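Data Collection Update: The Cube Set

The Clemstead bench has been recording pick-and-place examples since June, and the first full set is now closed. It holds 1,173 recordings. After review we kept 973 for training and put the others in a separate folder, labeled by the reason they were dropped.

Each recording is one attempt at one task. An operator guides the arm to the object, closes the gripper, moves the object and lets go. The software from Hulteo saves the joint positions and the camera views together, so the learning system gets the motion and what the cameras saw at the same moment. A text label goes in at the end. Please type it fresh each time. We found a run of recordings carrying the label from the task before, and fixing those took most of an afternoon.

The most common reason for dropping a recording was a long pause at the start. If the arm sits still while the operator gets settled, the system learns to sit still too. Start recording when you are ready to move. Missed grasps are fine to keep as long as you recover and finish the task. We want more of those in the next set.

Starting positions were the other weak spot. Many of the cube recordings begin with the cube in nearly the same place, facing the same way. For the next set, turn it and move it between attempts, including out toward the edges of the mat where the reach is less comfortable. Leave small wrinkles in the cloth alone.

We are also changing what goes under the objects. A plain background makes the cube easy to find, and a model trained only on that tends to struggle elsewhere. The printed night-sky mat will stay in the rotation, along with 3 others.

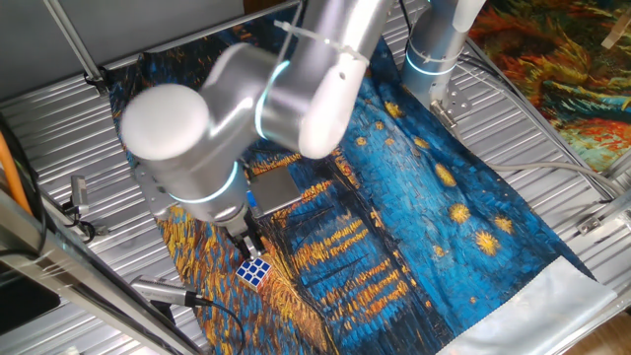

Shifts will stay at 4 people per day, with a break each hour. Check the camera views before your first recording and again after the break, and write down anything that has moved.

The Grekthorpe bench starts on the same task list next. Its recordings will go into the shared Nwachukwu folder, under their own heading, so the two sets can be trained on separately or together. The updated task list and the label guide are in the same place. Send corrections to the data desk before the next set opens.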